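4.2 Small-Object Tasks: Pressing Keys on a Keyboard

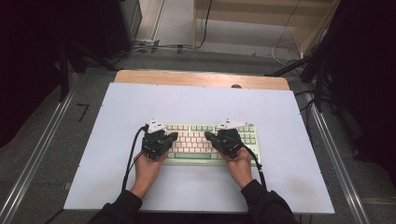 Figure 3. Keyboard task, performed with two hand-held grippers.

The chores in Section 4.1 (folding, wiping, carrying a tray) are forgiving. A towel that is folded two centimeters off is still a folded towel, and a robot which wipes the same place twice has lost only time. Key pressing is different. A key is small, its neighbors are close, and a wrong press leaves a wrong letter in the text. For this reason we included it in the Clovness task set, although it is not a household chore in the usual meaning of the word. Many shop-floor jobs have the same structure: setting a code on a labeling machine, confirming an order at a packing station, or entering a weight on a scale with buttons.

The demonstrations were given by people who held one gripper in each hand (Figure 3). The person has to work with the same fingers that the robot will later have, and so cannot use the soft fingertip or the sense of touch in the usual way. We consider this important. When our operators typed with their bare hands, they used many fingers at once and often did not look at the keys. With the grippers they became slow, they looked at every key, and they used mostly one side of each gripper to press. This slower way of working is closer to what we can expect from the machine.

4.2.1 Procedure

The task has three levels. In the first level, one named key must be pressed. In the second level, a short word must be typed, with the left gripper responsible for the left half of the keyboard and the right gripper for the right half. In the third level, the word is followed by a space and a second word, and the operator may choose which gripper presses the space bar. The keyboard was moved by hand between trials, so that the policy could not learn a fixed position.

We collected 2,000 demonstrations at the Jarport laboratory, divided among 6 operators. Each operator practiced for 25 minutes before recording, and the practice was not included in the data. A second set of 900 demonstrations was recorded at the Seixas workshop, where the lighting is weaker and comes mainly from one side. Both sets were used for training. The evaluation was done only in Jarport, on the two-arm platform already described in Section 3.

A trial was counted as correct only if the text on the connected computer was exactly the requested text. We did not accept corrections with the backspace key, even if the final text was right. This rule is strict, but in a packing station a wrong code may be sent before somebody notices it.

4.2.2 Observations

The single-key level was mostly solved. The failures that remained were near the edges of the keyboard, where the gripper came down with an angle and touched two keys together. The second level was clearly harder. The errors did not appear equally over the word: the first letter was usually right, and the later letters became worse, especially when both grippers had to move toward the middle. In several trials the two arms came so close that one of them stopped and waited — and then did not start again.

Double presses were the second common error. A human operator feels the key go down and lifts the finger. Our policy has only the cameras and the joint positions, and the travel of a key is too short to be seen well from above, in particular when the gripper body covers the key. The policy therefore sometimes stayed on the key until the letter was repeated. Adding the Gokar contact signal to the input made this error less frequent, but it also made the motion more hesitant, and the trials took longer.

The third level we consider unsolved. The space bar itself was easy, because it is long and a small error of position does no harm. The difficulty was to continue after it. The policy often behaved as if the task was finished when the space was typed, perhaps because many demonstrations contain a short pause at this point. Operators looked again at the requested text before the second word, and the pause was learned together with the motion.

From these observations we would not say that a machine can take over such work today. It can press one button, if the button is of reasonable size and a person checks the result from time to time. For a sequence of keys, the present system is slower than an untrained worker and makes errors which the worker would notice and repair. We return to the question of self-correction in Section 5, where the backspace key is allowed.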